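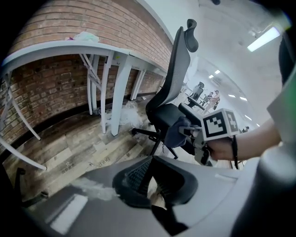 Fenna Dierckx
Spent the morning on the office chairs at Bodstead. They haven't been cleaned properly since we moved in and the mesh had gone a sort of beige.

Fenna Dierckx
Order I do them in: headrest, back, arms, seat, base, casters. Top to bottom, so the dust only gets wiped once. Brush first, damp cloth after. If you wet the mesh before brushing, you get paste.

Fenna Dierckx
The mesh chairs are the Greltar ones. We paid 327 for the lot second-hand from an office clearance at Clandbridge. Two squeak. One sinks over the course of a long phone call and I have stopped giving it to visitors.

Fenna Dierckx
Armrests are the worst bit. Hand cream, biscuit, whatever people have on their sleeves. Washing-up liquid in warm water, then wipe again with plain water. I used a spray on them in May and they were tacky for a fortnight.
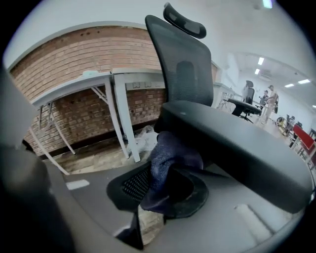
Bodstead, August 31, 2021
Second half, after a sandwich. Moved on to the gap down the side of the seat, where the crumbs go. An old knit glove or a sock is better than a duster for this. Put your hand in it, run it along under the arm, turn it inside out when it's filthy.

Fenna Dierckx
Someone asked about the casters. Chair upside down on a towel, pull each one straight out, cut the hair off with nail scissors, push it back in till it clicks. Mine took 22 minutes for one chair and most of that was one wheel.

Fenna Dierckx
While the chairs are out of the way, check under the desks as well. Packaging gets pushed to the wall and stays there. Same with spare cables. I coil the ones we use and put the rest in a box marked with the month.

Fenna Dierckx
Floor last. Sweep along the planks, not across, or it all sits in the joins. Go gently over any printed lettering. I wouldn't use anything scratchy on that.

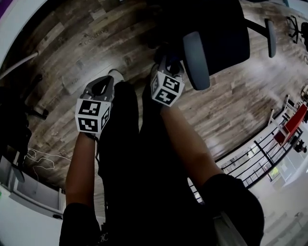 Chairs, planks and the white cables still to coil.

Fenna Dierckx
Ó Flaithearta quoted us for a deep clean of the whole place and I said we'd do the chairs ourselves and see. They can still have the windows.

Fenna Dierckx
Still to do: the 3 chairs in the back office, and find out who has the small screwdriver.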